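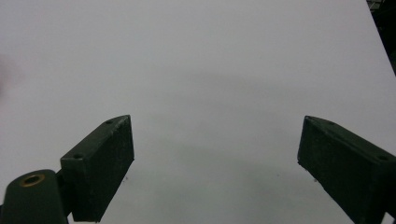
A pale white surface, brighter toward the top.

About Pluvia

Pluvia tests house paint. We buy it off the shelf, put it on walls, and write down what it looks like later. We don't sell paint, we don't take samples from manufacturers, and we don't think most of what is printed on a paint can deserves your trust.

Sewwandi Saha started the company after repainting the same hallway twice in one winter. Both cans had promised one-coat coverage. She called the makers to ask what "one coat" meant and got two different answers, neither of them in writing. The first reports were typed up at her kitchen table and mailed to 50 landlords, most of whom wanted to know who was paying her. It was a fair question, and people still ask it.

Who pays us

Subscribers do. A household pays $50 a year and a contractor pays $300. There are no ads on this site and no links that earn us a cut. If you find a review elsewhere that says it is "independent" and has a Buy button under it, read it with that in mind.

How we test

Every paint goes on drywall, old plaster and bare pine, with a brush and with a roller. Scrub tests run to 3000 strokes, with a look at the surface every 100. We use plain dish soap and water. Some companies have told us that our method is too harsh. We asked them to send us theirs, and we are still waiting.

Our panels are kept at the Siriwardena building, in ordinary rooms with ordinary heating. Lab conditions are fine for labs. Your bathroom has a shower in it.

What we won't tell you

We won't name a "best white." White depends on your windows, your bulbs and what the floor is doing, and anyone who picks one for you without seeing the room is guessing. We also won't say that a paint lasts ten years until we have watched it for ten years.

Corrections

We get things wrong. In December we pulled our Tornent primer report after a reader spotted that two panels had been swapped. The Avovik ceiling paint report is being redone for the same reason. Old versions stay up, marked as withdrawn, so you can see what we said the first time.

Page last updated January 2021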